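I Dyed Four Skeins of Yarn Blue and Now I Want to Dye Everything

I have been knitting since college and in all that time it never crossed my mind to color the yarn myself. Dyeing was for people with barns. Then in September my friend Isla MacAulay handed me a bare cream skein and a packet of blue powder and said I'd have it done before supper, and friends, I had it done before supper, and I was up past midnight looking at it drying over the tub.

So this is going to be a long one. Get a drink!

The yarn

I started with plain undyed wool from Cumell, the little shop on the corner by my dentist (yes, I now look forward to the dentist). They sell a house yarn called Kordale that's a bit rough in the skein and blooms like crazy once it's washed. You want wool, or another animal fiber, for this kind of dye. Cotton needs a different dye and a different method, and I found that out with a dish towel that went in white and came out the color of old toothpaste.

Before anything else the yarn has to soak. I give it a half hour in lukewarm water with a drop of dish soap. Skip this and the dye grabs the outside strands and leaves the middle pale. Also, tie your skein loosely in 4 places. Loosely! My first one had tight ties and came out with white stripes under every one. I kept it anyway, and it's going to be the cuffs on something.

Mixing up blue

Blue is so much fun because there are a hundred of them hiding in one packet. The powder I've been using is from Costex, in a shade they call Harbor, and dry it looks nearly black. Stir a pinch into a jar of warm water and it wakes up. Stir in a bit more and it's a storm. I've learned to make the powder into a paste with a spoonful of hot water before adding the rest, since clumps will sit there sulking at the bottom and then burst all over your wool when you aren't looking. (I do like a few speckles. Speckles on purpose, though.)

I wear a dust mask when I open the packet, and the pot, the spoon and the thermometer never go back in the kitchen drawer. Mine live in a bucket in the laundry room with DYE written on it in marker.

One thing I wish I'd known on day one: the color in the jar tells you very little about the color on the yarn. A deep jar can give you a soft sky blue if there's plenty of wool to share it. Dip a strip of paper towel in and let it dry before you commit. It takes a minute and it has saved me from two separate purples.
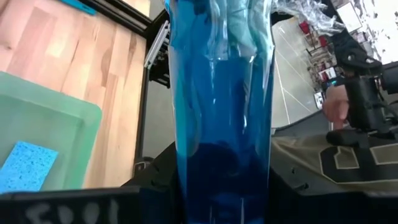
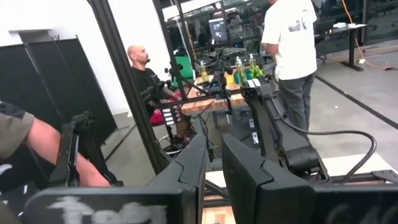
Heat, and a lot of standing around

The pot goes on low. I put in enough water for the wool to swim, add a good glug of white vinegar, then the dye, then the soaked yarn, and bring it up slowly to 175 degrees. Slowly is the whole trick. If it gets hot too fast the color strikes in patches, and if you stir like you're making soup you get felt. I poke it down gently with a spoon and walk away.

And then the magic part! The dye leaves the water. The wool drinks it all up and the water goes clear, and I don't care how many times I see it, I call somebody over to look. My brother Lennox has been called over so often he now shouts "it's clear, I believe you" from the couch.

Let it cool in the pot overnight if you can stand to. I can't, usually, but Thursday's batch got the full night because I fell asleep, and it's the most even one so far.

What I'm making

A yoke sweater, fading from the palest blue at the neck down to something close to ink at the hem. I cast on 70 stitches for the collar, ripped it out, went up a needle size and cast on 70 again. I'm already past the first color change and the join between the two blues is so soft I had to hunt for it.

Next up is green, which means yellow, which means I need 10 more skeins and possibly a second bucket. Isla says to try onion skins for the yellow. I have started a bag in the freezer!

Recent Posts
The Great Sock Drawer Clean-Out
Fixing a Dropped Stitch Without Crying
My Favorite Soup for Cast-On Day
Why I Finally Bought a Yarn Swift
A Hat for Lennox, Take Two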